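Reading time: 2 min

Call for participants: equipment planning study, simulated two-arm workcell

Trundent is looking for people who buy, cost or plan handling equipment to take part in a paid study. Participants compare two-arm layouts in simulation before a purchase order is raised. Sessions start in August and are run by Myrto Konstantinidis and Vinh Triệu at our Zelamville office.

The study uses wrist and body views from the simulated cell. Gripper opening, finger clearance and sight lines are judged from these views and entered on a costing sheet.

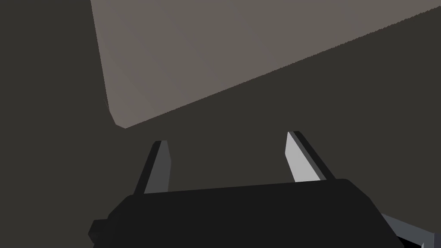

View from the left wrist, gripper open.

Each participant completes 3 planning exercises. The equipment budget per exercise is fixed at £2,286, excluding the arms themselves, and covers grippers, fingers, mounts and spares. Overspends must be justified in writing.

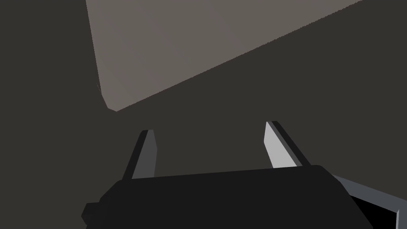
You should have held budget responsibility for production or laboratory equipment for at least 2 years. Experience with simulation software is useful but not required. You must be able to read a supplier quotation and separate purchase cost from installation, servicing and training.

The second exercise concerns a furnished room with a table. Participants decide whether one arm or two should be costed for clearing plates, and what floor area to allow for the base.
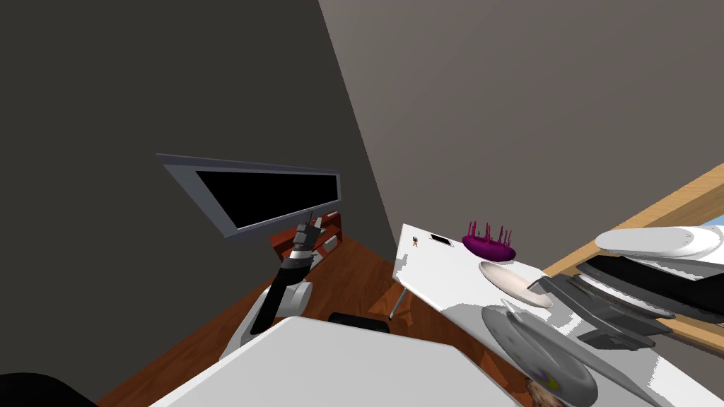

Payment is £643 on completion of all exercises. Travel within the Zelamville area is refunded against receipts. Part payment is not available. Results are stored without names and passed to Flilham, who are preparing the purchasing guide. 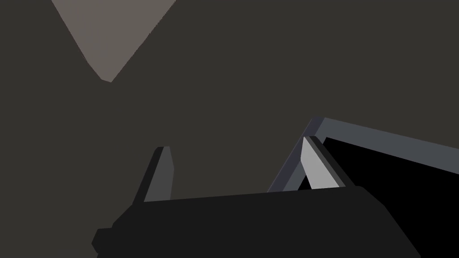 Open gripper, with a rimmed object behind the right finger.

To apply, send a one-page summary of equipment you have specified or bought, with approximate values, to Jihad Azar. Current Trundent suppliers are not eligible.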